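Chapter 2
Chores as Engineering Problems

Learning objectives

After completing this chapter, the student should be able to:
distinguish between a task, a chore and a process;
explain why a chore that is easy for a person may be difficult to automate;
read a published success rate critically and state what it leaves out;
prepare a simple chore inventory for a household or a small shop.

2.1 The question of readiness

Students entering the field of automation commonly ask whether machines are able to do ordinary work yet: the clearing of a table, the folding of a towel, the filling of a bag at a shop counter. The word "yet" suggests that the matter will be settled on a particular day. In practice, readiness arrives unevenly. A dishwasher has been doing one part of one chore for generations, and the rest of that chore, from scraping the plates to putting them back in the cupboard, is still done by hand in almost every home.

It is useful to begin with three terms. A task is a single action with a clear beginning and a clear end, such as picking up a cup. A chore is a series of tasks joined by small decisions, carried out in a place that was arranged for some other purpose. A process is a series of tasks carried out in a place arranged for nothing else. Industrial automation has been built largely on processes. The parts arrive in a known position, the lighting is constant, and the floor is marked so that people keep clear. Much of the cost of an automated line lies in these arrangements.

A chore offers few of them. Consider the bagging of small goods. A person opens the bag with one hand, sees that it has sagged, lifts the rim, and reaches in with the other hand while thinking about something else. The items already inside have tipped against each other. The next one goes wherever there is room. If the bag must be emptied again, the hand finds each item largely by touch, and the sides of the bag give way as the wrist passes them.

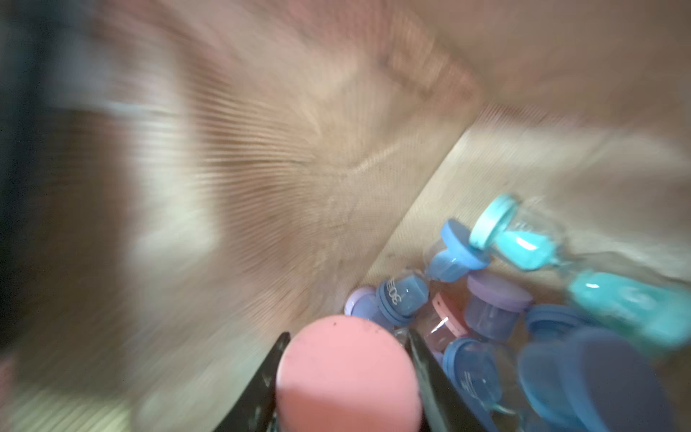 40

Each part of that description presents a separate difficulty for a machine. The bag has no fixed shape, so a model of it made at the start of the chore is out of date as soon as the fabric moves. Its interior is confined, and the gripper itself hides part of what a camera would need to see. The goods touch one another, and a finger meant to close on one may push its neighbor aside. None of these difficulties is beyond study, and each has been addressed with some success in isolation. The chore asks for all of them at once.

2.2 One hand or two

Many early handling systems used a single arm, and for rigid objects on a flat surface a single arm is often enough. Soft containers change the calculation. A bag that is not held tends to close or slide, and a bag clamped in a stand has been turned, in the sense of Section 2.1, into part of a process. The alternative is to give the machine a second arm and to assign the bag to it.

Two arms bring costs of their own. They must be kept from striking each other, and their movements must be timed so that the bag is open when the other gripper reaches it. The planning problem grows quickly. For this reason the equipment used in teaching laboratories often places both arms on a common mount facing one bounded work surface, where the reach of each can be measured and the two can be compared directly.

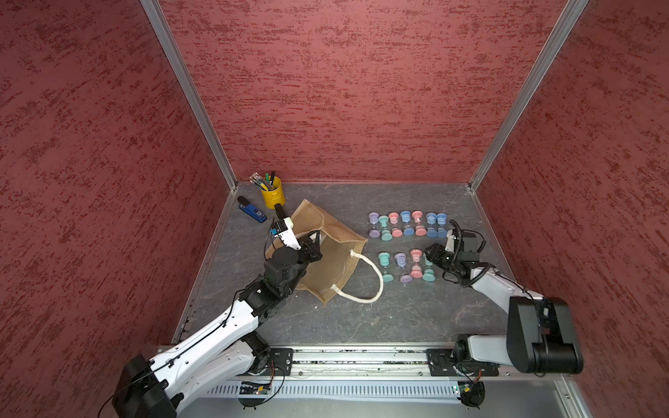 Figure 2.1. Two arms sharing one work surface, with a jute bag and two rows of small hourglasses.

The student should notice that work of this kind mixes objects with very different demands. Small rigid items can be picked up by a simple two-finger gripper provided that it approaches from a suitable side. When they stand close together, the suitable side may be blocked, and the order in which they are taken begins to matter. Woven fabric can be gripped almost anywhere, yet where it is gripped decides how the mouth of the bag will hang. A program that treats both as "objects to be grasped" will usually handle one of them badly.

2.3 A case from the shop floor

The Dultumetti company, a wholesaler of gifts and stationery in Ronby, undertook a review of its packing room in February 2020. The room prepared mixed orders in cloth bags for small retailers. Its supervisor, Leopoldo Nava, had been asked by the owners to report on which parts of the work could be given to machines and which could not.

Mr. Nava began with a count. Over one season his staff packed 3,000 bags, and he had a clerk record every interruption to the work, however short. Very few concerned the lifting of goods. The greater number concerned bags that would not stand, handles that fell across the opening, labels that faced the wrong way, and items that had to be taken out again when an order was found to be incomplete. "We had been calling it a lifting job," he wrote in his report. "Most of the day goes on the bag."

The report recommended conveyors for moving finished orders to the loading door and advised against buying arms for the packing tables at that time. It also recommended that the question be reopened each August, when the catalog changed and the tables were rearranged in any case. The owners accepted both recommendations. A fuller account appears in the Grinelley casebook that accompanies this text, together with the blank interruption sheet used by the clerk.

Two features of the case deserve attention. The supervisor measured the chore before he looked at any machine, and he measured the part of it that people had stopped noticing. Experienced packers correct a sagging bag without pausing and, when interviewed, do not mention it. An inventory based only on what workers say they do will miss a large share of what a machine would have to do.

2.4 Holding a thing open

The Wilczyńska scale, used in the exercises throughout this book, ranks chores by the amount of support one object needs while another is being handled. At the lowest level the objects support themselves, as with plates on a table. At the middle level one object must be steadied, as with a jar whose lid is being turned. At the highest level one object must be continually reshaped so that the work on the other can go on at all. Bagging, making a bed and dressing a child all belong to this last group.
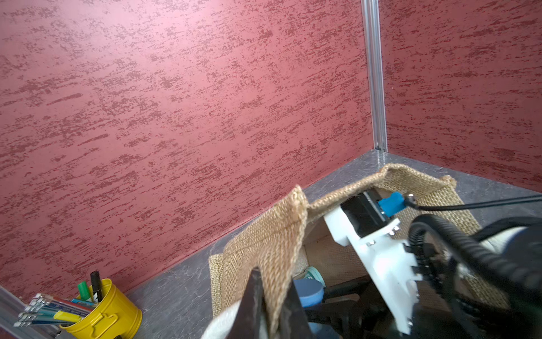
The scale says nothing about weight, speed or the price of the equipment. A chore at the highest level may involve nothing heavier than a pillowcase. What the scale predicts, with fair reliability, is how much a person will be needed nearby. Chores at the lowest level can often be left to run. Those at the middle level call for someone within earshot. At the highest level, the present state of the art generally requires a person who is watching and is free to step in, and the savings in labor must be worked out with that person's wages included.

2.5 Reading a success rate

Reports of automated chores commonly give a single figure for success. Before relying on such a figure, the student should establish what was counted as one attempt, who placed the objects at the start, whether the same objects were used throughout, and what happened after a failure. A machine that drops an item and recovers it has behaved very differently from one that drops an item and waits for help, although both may be entered as failures in one report and as successes in another.

The time taken should be read in the same way. A slow machine may be entirely acceptable in a home at night and useless at a counter with a line of customers. Readiness is therefore always readiness for a stated place and a stated user, and a claim that omits either should be returned to its author with a request for more information.

Key terms

chore; confined grasp; interruption sheet; process; support level; task

Preparation for Section 2.6

Choose one chore carried out in your own home or place of work. Watch another person do it twice, without speaking, and write down every movement made to steady, open, straighten or hold something. Place the chore on the Wilczyńska scale and bring your notes to the next meeting of the class.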